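Ullance Packaging Services
Cell Inspection Checklist: Single-Arm Box Sorting Cell, Nurkgate Site
Inspection date: Apr 5, 2024
Inspector: Noelia Ibarra
Approved by: Abilio Sepúlveda

Results are entered as Pass, Fail or Pass with comment. Items marked Fail must be cleared before the cell returns to automatic mode.

Section 1. Isolation and access
1.1 Main disconnect locks in the off position. Pass
1.2 Emergency stop halts the arm from the operator side and from the rear. Pass
1.3 Gate interlock drops the arm to a protective stop. Pass with comment
Comment: Latch is stiff. It closed on the second push. Adjustment requested, no hold placed.
1.4 Floor marking intact along the full approach. Fail
Comment: Tape lifted near the gate. Replaced during the inspection and rechecked. Cleared.

Section 2. Mounting and arm
2.1 Mounting plate bolts at specified torque, witness marks aligned. Pass
2.2 No play at the shoulder or elbow with the arm extended. Pass
2.3 Joint covers seated and free of cracks. Pass
2.4 Speed in teach mode does not exceed 160 mm per second. Pass
2.5 Lubrication within the 2000-hour interval. Pass with comment
Comment: Last service was in December. The next one should be scheduled before the interval runs out.

Section 3. Gripper
3.1 Finger pads secure, no tears or glazing. Pass
3.2 Jaws open and close evenly over 60 cycles. Pass
3.3 Grip held on loss of power. Pass
3.4 Approach height above the box label matches the setup sheet. Pass with comment
Comment: Checked over the middle box position with boxes at all three positions. The outer positions are to be checked in the same way at the next inspection.
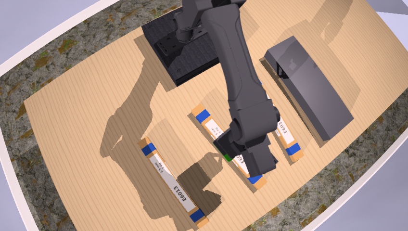 Rosalía Campos asked that item 3.4 also state which way the labels face. The left and right boxes both carry code E013, but one label is turned the opposite way from the other, and the setup sheet does not say whether either direction is acceptable. She requested that the sheet be corrected before the outer positions are checked.

Response: Accepted. The setup sheet will be revised and item 3.4 reworded.

Section 4. Work surface and bin
4.1 Tabletop free of tools and scrap. Pass
4.2 Bin in its taught position and clear of the arm path. Pass
4.3 Bin rim undamaged. Pass

Open actions
Gate latch adjustment: Estíbaliz Nieto
Setup sheet revision: Noelia Ibarra
Lubrication booking: Estíbaliz Nieto

Cell released to automatic mode with the above actions open.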